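Aug 6, 2022
Teun Dierckx and Sumeya Gashaw

4. Sorting and storing shared drinkware

4.1 Setting and stock

The study looked at how people put away drinking cups in rooms that several groups share. We worked at Trultholm, a community building where the same stock of plastic cups is used for children's meals, craft sessions and evening meetings. At the start of the study the stock stood at 200 cups, all bought in May from one supplier, Claeys, in a tall model and a short model. Both models came in several colors. The cups had no lids or handles.

Before the study, cups were kept in two open crates. Users put them in as they came off the drying rack, with no agreed order. In the first round of interviews the most common complaint was that short cups had been pushed inside tall ones and were hard to get out again. A second complaint was that cups of one color ended up at the bottom of the crate, so that a group wanting a matching set had to empty it. Several users said they had given up on matching sets for that reason.

4.2 Procedure

A total of 34 people took part. Each was asked to clear a table of cups and put them away in the way that seemed right to them. No instructions were given on stacking, sorting or grouping. Participants were told that the next user would need the cups the following morning, and that there was no time limit.

The task was set at a plain table, with the shelf on the other side of the room. Cups were placed upright at the start of each trial. We varied two things: whether the cups on the table were all of one height, and whether they were all of one color. Trials with one height and mixed colors are treated first, as they gave the clearest differences between participants. In these trials nothing prevented a person from making one single stack, and the only reason to do otherwise was color. Figure 3 shows a pair of this kind, a pink cup and a light blue one of the same tall, tapered shape.

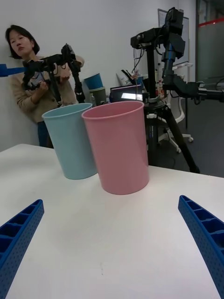
Figure 3. Two tall cups of different colors, standing side by side on the table.

Color should be left out of it altogether, according to Shewit Weldu, and a cup stacked by height alone is put away well enough. In her view a sorting rule that depends on color breaks down as soon as one cup is lost, and the person clearing the table at the end of an evening will not keep to it anyway. Roel Dekker took the opposite position in the same discussion. He argued that color was the only thing most users noticed, and that height was sorted correctly only when the difference was large.

4.3 Results

Both views find some support in the trials. With cups of one height and mixed colors, 65 percent of all stacks were made without regard to color. The rest were grouped by color in full or in part. Partial grouping usually meant that a participant started by color, met a cup with no match, and placed it on the nearest stack. After that point most participants stopped sorting.

With cups of mixed height, sorting by height was much more common. Participants who ignored color in the first set of trials often separated tall from short in the second. When asked, they said that a short cup inside a tall one was a nuisance, while a blue cup inside a pink one was not.

Stack height also mattered. Tall cups nest deeply, and a long stack is awkward to carry in one hand. Participants who made long stacks tended to lay them down on the shelf. Those who made short stacks stood them upright, rim down. Marloes Van Wijk, who reviewed our notes, pointed out that the shelf at Trultholm is shallow, and that laid stacks would stick out over its front. We did not record how far the stacks stuck out and cannot say how often this was a problem.

4.4 Changes to the storage

Following the trials, the two crates were replaced by a divided rack from Brevitz, with tall cups on the left and short cups on the right. Colors are mixed within each side. Groups that want a matching set now pick it out when they lay the table. The rack was still in use when we last visited, although a few short cups had been put on the tall side.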